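Search this book
Enter keyword
Go

Chapter 4
What Things Cost When You Are Not Looking

Ask the owner of a small business what it costs to make the thing they sell and you will get a number, promptly and with confidence. Ask again a week later and you will get a different number with the same confidence. This chapter is about the gap between the two, where a surprising amount of money goes to live.

We shall spend most of our time with a bakery in Drodlow run by Ville Laitinen, who agreed to let his accounts be used on condition that we did not print the bit about the van. Laitinen sells a rye loaf. When he opened, he worked out that the flour, salt and yeast in each loaf came to 62 pence, charged £2.80, and concluded that he was on his way to being rich. By his second July he had sold 3613 loaves in a month and could not pay the electricity bill.

The flour was never the problem. Flour is what we call a direct cost: you can point at a loaf and say how much of it went in. The oven, on the other hand, was going to be hot whether it held one loaf or 200, and the rent would have fallen due if Laitinen had stayed in bed. These are indirect costs, or overheads, and they are harder to love. They belong to everything in general, so each product is inclined to think they belong to some other product.

Between the two lies a heap of small items that could go either way. Baking paper, washing-up liquid, pastry brushes, string, the little stickers for the bags. In principle you could work out what share of a brush each loaf uses up. In practice the person doing the working out would cost more than the brush, and most firms put the whole lot in one account called Sundries and try not to meet its eye.

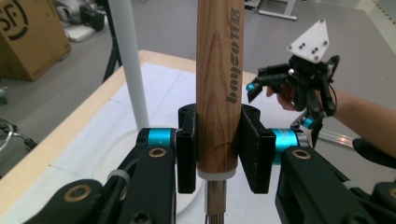 Sundries deserves more respect than it gets. Laitinen's came to £281 in a quiet month, more than he spent on salt and yeast together, and he had never once asked what was in it. An account with a dull name can grow for years without being disturbed. Auditors know this, and so do people who fiddle their expenses.

How, then, should overheads be shared out? The oldest answer is to pick something easy to measure and divide by it. Suppose the bakery's overheads are £3000 a month and its staff work 200 hours between them. Each hour of work then carries £15 of overhead, and a batch that takes two hours carries £30. The sum is simple and looks fair. It also assumes that an hour spent icing buns uses as much oven as an hour spent baking rye, and the buns have been getting away with it ever since.

Fuseini Amegashie, who kept the books at Cernex before he took to teaching, used to make his students share out a restaurant bill three ways: equally, by what each person ate, and by who had suggested the restaurant. All three methods gave totals that added up. All three started arguments. His point was that a shared cost has no true owner waiting to be discovered - you choose a rule, and the rule favours somebody.

This matters because decisions hang on the answer. If the rule loads too much on to the rye, Laitinen may drop it as a loss-maker. The rent will stay exactly where it was, and next month the buns must carry all of it. They will now look like loss-makers too. Firms have closed themselves down this way, one sensible decision at a time.

4.1 Fixed and variable costs

Before choosing a rule we need a second way of sorting costs, one that asks how they behave when output changes. Flour rises with every loaf and is called variable. Rent does not and is called fixed, at least until the landlord writes.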